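Wanville and Clidgate Traders' Group
Minutes, September meeting, upstairs at the Clidgate reading room, started 7.10pm

Apologies: three received, see sign-in sheet.

Last minutes: agreed, one correction. The bin store quote was for 400, not 4,000. Sorry.

Matters arising: bench outside the chemist still wobbly. Council say it's on the list. Chase again before October.

1. Christmas lights
Hyvönen have sent their price. 1,000 for putting up and taking down, same lights as last year, timers extra. Himent came in lower but won't do the stretch past the bridge. Long discussion. Wanville end feel they pay the same and get fewer lights, Clidgate end say the lamp posts there are the only ones with sockets. Both true. Agreed to go with Hyvönen if they'll include the bridge in writing. Vote: carried, two against.

2. Parking
Free hour after 3pm ends this month unless renewed. Survey forms back: 161, most wanting it kept. A fair few complaints on the forms about the ticket machine eating coins. Letter to go to the council with the totals, not the comments (some of them were rude).

3. Empty units and stock
17 members now, down on spring. The old wool shop is still to let. Suggestion that the window be used for a shared display until someone takes it – landlord to be asked, electric would need sorting. Several said deliveries have been slow and small lines hard to get hold of.

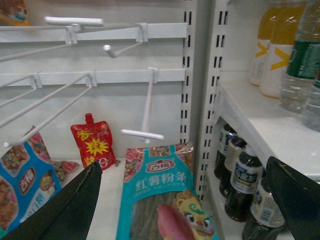 Also asked whether members could order cards and wrapping paper together to get the better price. Interest from most. Anyone wanting in to email a list by the end of the month, late ones wont be added.

4. Late opening
One evening in December, till 8pm. Mince pies as before. Band not confirmed, school choir asked as well. Road closure form needs to go in now – it was late last year and we got told off.

5. AOB
Pigeons over the bakery. Not ours, landlord's.
Keys to the noticeboard are missing, please check pockets.
Website still shows the old opening times for four shops, send changes in.

Next meeting October, same room, 7pm. Bring own mug.
Closed 8.35pm.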